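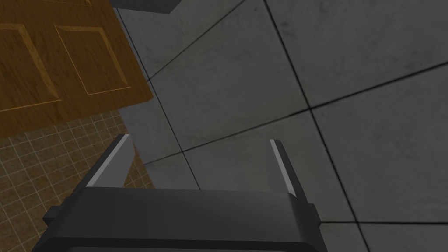 Pumphrey Garden Kneeler and Seat

If you've ever got down to weed a border and then wondered how on earth you were going to get back up, you'll see straight away why we're so fond of the Pumphrey. It's a kneeler one way up and a little bench the other, with side handles that you can lean on with your full weight. We've had one behind the potting shed at Skumetcombe since the spring before last and it's out in all weathers, mostly because Perla Escobedo forgets to bring it in.

The pad is thick, closed-cell foam, so it doesn't soak up rain like a sponge (the old ones did, and you'd go home with wet knees in May!). It's glued and stitched at the edges. Mud brushes off once it has dried, and anything worse comes off with a bucket of warm water and washing-up liquid.

Turn it over and the seat sits at a good height for pricking out seedlings, cleaning tools or drinking tea. Aurelio Barrera does all three on his, sometimes at once.
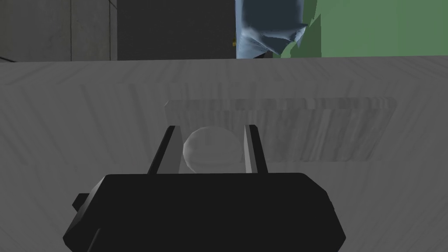 The handles have had a rethink too. On the earlier model they were straight, and taller gardeners found themselves pushing up from a funny angle. Now they curve outwards a touch, which gives you more room at the hips and a nicer grip with gloves on. Citlali Rosales tried both side by side on our clay beds and sent the old one home with her sister.

It folds flat as well. The legs tuck in under the seat with a firm click, and it hangs on an ordinary hook. Do listen for that click when you open it again. If the legs haven't locked, give each one a push before you sit down.

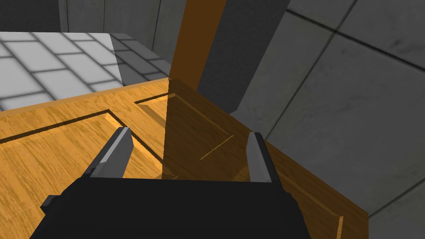
What comes in the box

The kneeler, ready put together
One foam pad, already fitted
A tool pouch that hangs from either handle
Four rubber feet for hard paths
A spare set of leg bolts

The pouch is better than we expected. It holds a hand fork, a trowel, secateurs and a ball of twine, and there's a narrow pocket that's just right for plant labels.

Sizes and care

Frame: powder-coated steel
Pad colour: moss green or slate
Order code: 792 for moss, 309 for slate

Wipe the frame down before you put it away for winter and touch up any chips with a dab of metal paint. A drop of oil on the hinges once a year keeps them moving sweetly.

Will it fit on raised beds?

It's made for ground level, so for anything much higher than your knee you'd do better standing. The Ernier long-handled fork is lovely for that and we keep it in stock all year.

Spare pads and pouches can be ordered on their own. Orders in by 10 on a Tuesday morning go out that same afternoon.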